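Workshop notebook, peg fixture and block set
8/7/22, Sunday, alone until lunch

Continued with the Baluyot set. I wanted to finish the fit of the red peg before Vilém comes back, because he will ask for it first. Cleaned the gray floor with a dry cloth, then put the purple block to the back and the black bracket in front of it. The brown post stays on the purple block with the green pieces on both sides, same as Maite left it.

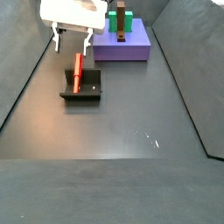
Which sandpaper should be used if a printed peg is too tight in its hole?
Start with 240 grit, wrapped on something flat, and go to 400 only for the last passes. Rub along the length, check the fit often, and wipe off the dust before each check.

I write it down here so that I don't look for it again in Pacita's old notes, where it is under November and mixed with the paint orders.

The bracket drawing from Pinis has a mistake in the title line, it still says Okemon. The dimensions are good. I corrected the name in my copy but not in the shared one, so Mylene please change it when you have the file open. Print number is 257, written on the bag and not on the part.

After this I looked at the floor. The dry cloth is not enough, it only moves the dust. I will ask Rosalinda which cleaner she used on the Skarivari table, that one did not leave a film. 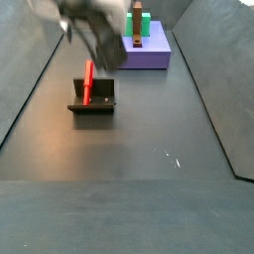

Floor of the enclosure, small white specks right of center.

If they are scratches we leave them. I don't want to polish only one place and have a shiny spot.

Back to the peg. I prefer the one with flat sides over a smooth round one, it is easier to feel with the fingers how it is turned. 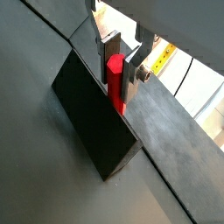
For the next version I would ask for a small chamfer on the lower end, and the same red again. Ordered 2 spools from the usual shop, and a pack of 60 screws for the brackets. The old screws are in the tin with no lid, please don't mix them.

To do: cleaner, Mylene and the file, label for the bag.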